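Buying a bench arm for PC strip-down: frequently asked questions

Last revised in April. Questions not covered here go to Adoración Robles (purchasing) or Lụa Lý (workshop).

Who is this page for?

Any Wanance site that refurbishes or dismantles desktop computers and wants to put a robot arm on one of its benches in the next budget year.

What does the standard package include?

One arm, one gripper, a wrist camera, the controller, an emergency stop and a mounting plate. The bench is not included. Most existing benches are too light and will need bracing or replacing, so get that priced before you send in your request.

How much should we put in the budget?

Ask for a current quote, as prices change too often to print. Your request should show the arm, the gripper, the bench work, the electrical work, training and spares on separate lines. Requests with a single total are sent back.

Which suppliers can we use?

Clerkier for arms and controllers, Danix for grippers and finger sets. Cho holds the service contract. You can ask for another supplier, but Cho will not service the equipment and you will need to budget for repairs yourself.

Can we buy the gripper later?

Yes, but the arm can't be signed off without one. Sites that split the order over two budget years have had an arm standing idle in between.

Do we need spare fingers?

Yes. Order 2 sets per gripper. Fingers catch on drive cages and case edges, and the screws work loose. A replacement set is charged to your site's consumables, code 192.

How many machines do we need to handle to justify one?

The last round of approvals used 2,031 desktops a year as the lower limit for a single bench. Below that, apply for a shared arm with a neighbouring site. Laptops and all-in-ones do not count towards the figure.

Will it replace a technician?

No. Plan for one trained person at the bench whenever the arm is running. They open the case, deal with stuck clips and take over where cables are in the way. Do not show a staff saving in your request.

What can it work on inside a case?

Memory modules, drives and expansion cards in tower and desktop cases. Loose cables are the main difficulty - they hang across the parts you want and look different in every machine. Power supplies are still removed by hand.

How much room does it take?

More than the drawing suggests. Allow for the arm's full reach, the open case, a tray on each side and space for someone to stand. Keep 63 cm clear behind the bench for the controller and its cables.

Is training included?

The first session is, for up to four people. Later sessions are charged. Book early, as Lụa runs all of them.

How long from order to first use?

It depends on the bench and the electrical work more than on the arm. Do not book the installer until both are finished.

Can we see one before applying?

Yes. Write to Lụa with the models you handle most and, if you can, bring a few with you.

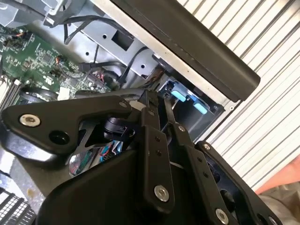
Gripper at an open desktop case, with the motherboard and drive cage inside.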